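浅色木桌面到底上油还是上漆?用过的来说说

板块:家居木作 > 桌椅柜
发帖:03/11/2024

楼主 山药炖排骨
工作台终于要换新桌面了,板子是在 Ruchti 订的,浅色实木,送来的时候是白茬,什么都没涂。我特别喜欢它现在的颜色,淡淡的,木纹很细,摸着也舒服,就是不敢用……杯子都不敢往上放,昨天我妈端了碗面过来,我吓得赶紧垫了本杂志。
现在纠结的是表面怎么处理。店里推荐木蜡油,说他们家一直配 Rondari 的清油。我老公坚持上水性漆,理由是他家老房子的饭桌就是上漆的,用到现在都没事。我担心的有这么几样:一是上完变黄,二是以后桌上要拖来拖去放东西,刮花了难看,三是冬天开地暖会不会裂。
板子尺寸不小,返工会要了我的命,所以想一次弄对。求有浅色桌面的朋友说说实际用下来什么样,有图最好!

2楼 阿拙木工
先说结论,油。漆面刮了你只能整块重磨重涂,油面刮了拿砂纸把那一小片蹭蹭,补点油,第二天接着用。工作台天天磨,选好修的。
变黄这个,油多少都会深一点,刚涂上去尤其吓人,像打湿了一样,干透会回来一些。实在在意就买带一点白的那种,先在板子背面试一块,晾透了再看,别刚抹完就拍照来论坛哭。

3楼 豆豆妈在搬家
楼上说得轻松,我家饭桌就是木蜡油的,酱油滴上去忘了擦,一晚上,印子到现在还在。后来又来了一次火锅,桌子中间一圈白的。我现在后悔得不行,家里有小孩的真心建议上漆,擦一把就完了。
而且说是好保养,谁有空保养啊,说明书写着要定期补油,我买来那罐补了一回就不知道塞哪儿去了。

4楼 阿拙木工
回复 3楼:你那个白圈是热气闷进去的,漆面一样会有,我修过的漆面白圈比油面多。酱油印那个是油没上够吧?很多人图快只擦一遍。第一遍木头全吃进去了,表面等于没有。至少2遍,中间要等,等够了再轻轻磨一下。
不过饭桌和工作台是两码事,饭桌天天见汤水,你要上漆我不拦着。

5楼 Folke Grønli
我在北欧长大,中文不太好,请大家见谅。我们家里的浅色木桌小时候是用皂液擦的,不上油也不上漆。皂片化在温水里,抹布蘸着擦,擦完颜色反而更白。缺点是防水不行,红酒会有印子,但是我奶奶觉得有印子也没关系,哈哈。
现在我住 Hitunbridge,自己的书桌还是这样弄。如果楼主最怕变黄,可以考虑。要注意的是擦过水以后木毛会起来,等干了用1000目的砂纸顺着纹路轻轻过一遍,手感很好。一定要顺着纹路!横着磨的划痕在浅色木头上特别明显,侧光一照全出来了。

6楼 山药炖排骨(楼主)
哇皂洗我第一次听说!刚才去搜了一圈,颜色真的好好看,那种干干净净的白。可是我这个台子上肯定要放水杯的,还有各种带脚的、沉的东西,感觉扛不住啊……
@阿拙木工 那个砂纸要从多粗的开始?店里说板子已经砂过了,我摸着挺滑的,但是靠近边上有一小块好像有点毛。还有两遍中间要等多久,我家现在湿度挺大的,衣服都晾不干。

7楼 阿拙木工
店里砂过就别从粗的来了,毛的那块单独处理,手指来回摸,哪边涩就磨哪边。粉一定要清干净,吸尘器吸完再拿微潮的布带一遍,灰不清干净油抹上去全是小疙瘩。
等多久看罐子上写的,你那边潮就往长了等。用手背贴一下,不粘不凉再上下一遍。抹油的布用完摊开晾,别团成一团扔垃圾桶,会自燃,这个不是吓唬人。

8楼 老猫不上班
我来唱个反调。你们讨论半天表面,怎么没人问背面涂没涂?我第一块桌面就是正面伺候得油光水滑,背面白茬,开春以后整块往上翘,放支笔会自己滚下来。正反两面都要涂,遍数一样,端头那两条多吃一点油,那里最容易进潮气。
开地暖的话桌子别贴着墙根出风的地方。螺丝孔也别拧死,孔开长一点给木头留个活动的余地。油还是漆我觉得真没那么要紧,我两种都有,日子一样过。

9楼 豆豆妈在搬家
楼上说的翘我家没有,可能是我那块厚。不过笔会滚下来笑死我了。
楼主你老公家那个老饭桌我猜是以前那种厚厚的漆吧,跟现在的水性漆不是一回事,现在的薄,桌角磕一下还是会掉。这么说来我也没那么站漆了……但是酱油的仇我记着!

10楼 Greer Rankin
我来交作业。我这张是在 Caltuvby 买的板子自己上的油,用的是透明的那种,涂完比原来深了一点点,过阵子看习惯了就忘了。当时也怕黄怕得要死,在店里拿着样板对着窗户看了半天,店员都不想理我了。现在的颜色我觉得还算浅,木纹横着走,很细,近看挺耐看的。
我是正反2面都涂了(8楼说得对!),背面偷懒涂得薄一些。平时就是干布擦,脏了用拧得很干的抹布带一下。去年六月梅雨天补过一回油,补之前没把桌面腾干净,绕着东西抹,结果深一块浅一块,只好全搬开重来,教训啊教训。
放张照片,屏幕有色差,别太当真:

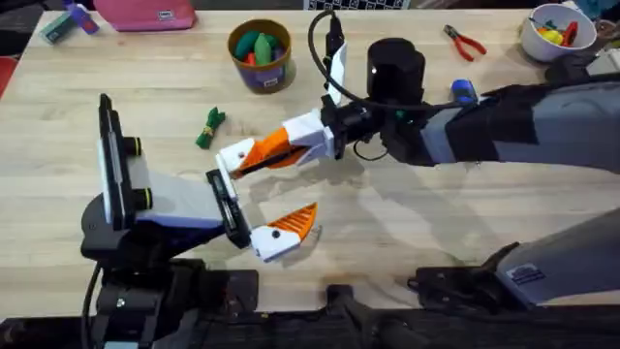

11楼 山药炖排骨(楼主)
谢谢谢谢!这个颜色我可以接受!木纹也好看,我那块的纹路比你的粗一点,不过感觉是一个路子。我拿给老公看了,他说"也行吧",四舍五入就是同意了。
想再问一下,你平时东西直接放桌上吗,底下要不要贴毛毡垫?我看有人说毛毡会藏沙子,反而把桌面磨花。

12楼 Greer Rankin
直接放的和垫了的都有。毛毡藏沙子是真的,隔段时间要撕下来换。我后来沉的东西底下换成了软木片,便宜,脏了就扔。挪东西的时候抬起来,别推,我所有的划痕都是懒得抬推出来的。

13楼 阿拙木工
软木可以。橡胶垫别用,尤其黑色的,放久了会在油面上留印子,擦不掉的那种,只能磨。
10楼那个绕着东西抹的我真是服了,补油一定要整面补,从一头抹到另一头,多余的油过一会儿用干净布收掉。收油这一步比抹油重要,不收就等着粘袖子。

14楼 Folke Grønli
10楼的颜色很好看,不过我还是觉得皂洗的更白,不服气,哈哈。楼主可以两种都在背面试一小块,皂洗的那一块不喜欢还可以再上油,反过来就不行了。

15楼 老猫不上班
试色别在背面正中间试,找个以后压在桌腿底下的位置。别问我怎么知道的。

16楼 山药炖排骨(楼主)
好的,那就定了:背面压桌腿的地方先试色,Rondari 清油一块,皂洗一块,晾透了我来发对比。刚才去把砂纸和软木片都下单了,杂志还垫在桌上,我妈今天又端了碗面来……
@豆豆妈在搬家 你那个酱油印要不要让阿拙帮你看看能不能磨掉?

17楼 豆豆妈在搬家
磨!等孩子放假送去外婆家我就磨。@阿拙木工 白圈那块是不是要比酱油那块磨得深?

18楼 阿拙木工
反了,白圈一般很浅,酱油吃得深。先拍个照私信我看看,别急着动手。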